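Teaching by hand: the home tasks are under way

30 Jun 2025

The Skedwood group has moved on from bench work to ordinary household jobs. Tanex will learn these from people doing them by hand, seen from head height, before anyone takes over the arms by remote control. Moving a chair at a table and wiping up with a cloth are both on the list. 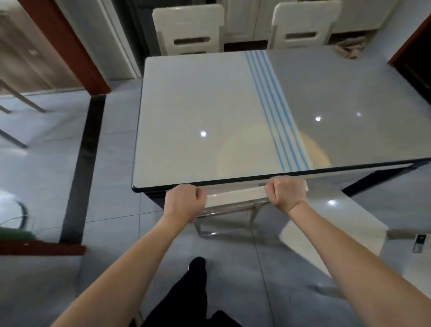
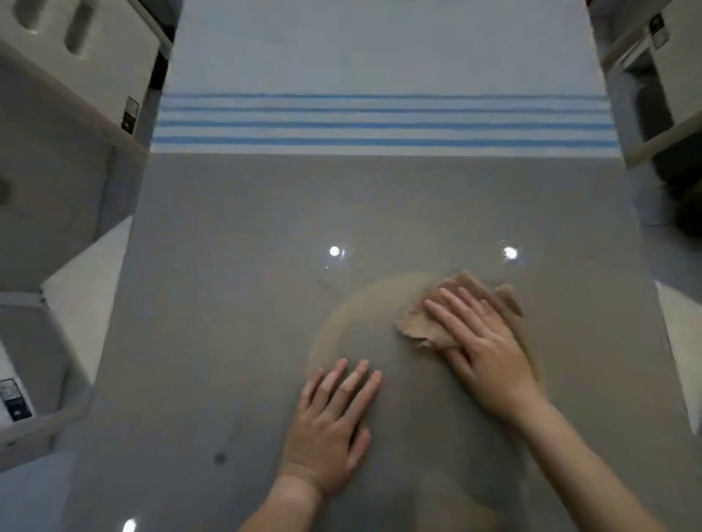

What we are collecting

The list has 16 tasks, and we want 300 good runs of each by the end of August. So far 13 tasks have been tried at least once. Wiping is slow to teach. The hand has to press and slide at the same time, and the cloth changes shape on every pass. Chairs are easier, but the grip matters — two hands on the top rail, please, one at each end.

Keep your hands in view and work at your normal speed. If you make a mistake, carry on and put it right as you would at home. We keep those runs too.

Remote control sessions

These start at Nistbridge once the hand runs are in. There are eight places, and each session begins with a short practice on the Marquez controls. You do not need to have used them before. The first sessions will cover chairs only — wiping will follow when the new wrist parts have been fitted.

To book a place, add your name to the sheet by the Skedwood front desk.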